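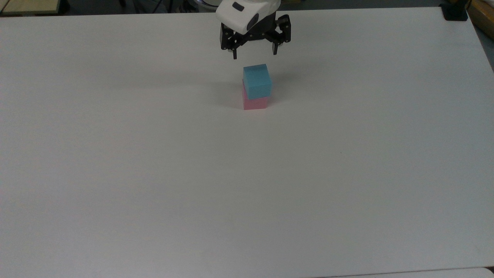 Lighting in the Reading Rooms: Changes for Members and Staff

The Grimden Library Trust has completed the first stage of its review of lighting in the public reading rooms, and the recommendations set out in this item will take effect in all seven branches. The review was prompted by comments received from members who read or write for long periods, many of whom reported tired eyes, reflections on the page, or difficulty in finding a seat that suited them. Much of the attention in such cases goes to the lamps, but the surface beneath the book matters a good deal as well. A plain white tabletop with a matte finish, lit evenly from indoors, will pass from a brighter area to a slightly grayer one so gradually that the eye has little adjusting to do. A polished top in the same room may carry a sharp reflection of every fixture above it. The review therefore considered tables, walls, and window coverings together with the lamps themselves.

Findings

The survey of fixtures was carried out by Trevor Bellamy, Head of Buildings, and recorded 3,005 lamps in public areas. Many of these date from before the Clitance branch was extended and were chosen to light the floor between tall shelves. Where shelving has been moved to make space for seating, the lamps have generally stayed in place. As a result, certain tables are lit mainly from behind the reader, whose own shadow falls across the page. The local history room at Clitance and the upper gallery at Grimden Central were most affected.

Color was the second concern. Replacement lamps have been bought at different times and from different suppliers, and it is common to find a warm lamp and a cool lamp over the same table. Members who work with maps, prints, and textile samples commented on this in particular. The Trust has now adopted a single neutral white for reading and study areas. Warmer lamps will be kept in the entrance halls and in the children's story corners.

Glare from windows was reported at two branches, in both cases during the late afternoon. Blinds were already fitted but had often been left fully open or fully closed for the day. Staff have been asked to adjust them at the start of the afternoon shift and again as the sun moves.

What Will Change

Work will begin at Clitance and continue at Grimden Central. Lamps above study tables will be replaced first, followed by those in the aisles. Where a table cannot be lit properly from above, it will be turned or moved. Members may find that a familiar seat is now in another part of the room, and a revised floor plan will be posted at each service desk.

Varnished tables in the main reading rooms will be kept. They are sound and well liked, and the Trust has no wish to replace them. Large desk pads with a dull finish will be available on request for readers who are troubled by reflections. Tables bought in the future will have a matte surface in a light or middle tone. Very dark tops have been ruled out for study areas on account of the strong contrast between the surface and a white page.

Adjustable desk lamps will be provided at a number of seats in every branch. These seats will be marked on the floor plan and may be reserved by members with low vision. Poppy Furnival, Access Services Manager, is responsible for reservations and can arrange a short visit outside opening hours for any member who would like to try the lamps before booking. Magnifiers may be borrowed at the same time.

Advice for Readers

Members are encouraged to choose a seat where light reaches the page from the side. Right-handed writers will usually find light from the left more comfortable, and left-handed writers the reverse. Laptop screens are best placed at a right angle to the nearest window. Readers who bring their own desk lamps are asked to show them to a member of staff before plugging them in, as all portable equipment must be checked.

Closures and Comments

The upper gallery at Grimden Central will be closed while its ceiling fixtures are replaced. Material shelved there may be requested at the service desk and read on the ground floor. No other room will be closed during opening hours.

Comments on the new arrangements should be addressed to Tadhg Hegarty, Secretary to the Trust, in writing or by means of the forms held at each branch. The full report of the review, dated 2022-06-30, may be consulted in the reference section at Grimden Central.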